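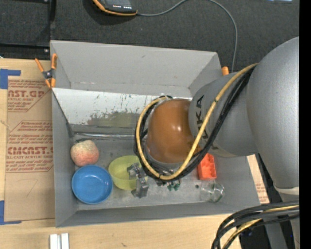 # Tote bin (household)

A **tote bin**, also straight-sided bin or just tote, is an open rectangular container with tall walls, used for holding mixed small goods. Mostly gray. Found in kitchens, pantries, workshops, school canteens. Differs from a tray (low walls) and a crate (slatted or vented sides).

## Use

Kitchen totes usually hold whatever doesn't stack in a cupboard: bowls, fruit, molded plastic pieces, odds and ends. Shallow round bowls are a common load. Set side by side, open side up, they take most of the floor of a small bin, and a peach or similar soft fruit ends up in the gap against the rim. Blue and yellow-green are both common bowl colors, the translucent kinds being a bit harder to see against gray.

Tall walls keep round things from rolling off a table. Drawback is reach. Anything at the bottom has to be lifted straight up, and an item close to the wall is harder to get hold of than one in the middle.

## History

Straight-sided totes were sold in Tridville from the 1950s, first for bakery work. Pernero, a housewares firm in the same town, brought out a home version, catalog no. 3244, 400 mm long and 221 mm deep. A longer one (510 mm) came later and was dropped after two seasons. Sowa made a near copy with a rolled rim. Collectors argue over wich came first; the catalogs don't settle it.

Chantelle Sibiya's *Patuver Guide to Kitchen Storage* treats the tote as a descendant of the dough trough. Čestmír Říha disagrees, puts it closer to the postal tray. No agreement so far.

## Packing

- Heavy and flat things first.
- Bowls nested if the same size, otherwise side by side.
- Soft fruit last, on top or in it's own bowl. Peaches bruise against hard rims.
- Small hard pieces in a bag or lidded box.

## Care

Warm water, dish soap, soft brush for the corners. Dry upside down. Scouring pads leave scratches that hold dirt. Felt pads under the base for wooden tabletops, light finishes especially.

## See also

- Dough trough
- Mixing bowl
- Postal tray

*Last revised Mar 17, 2021. Section on lids still missing.*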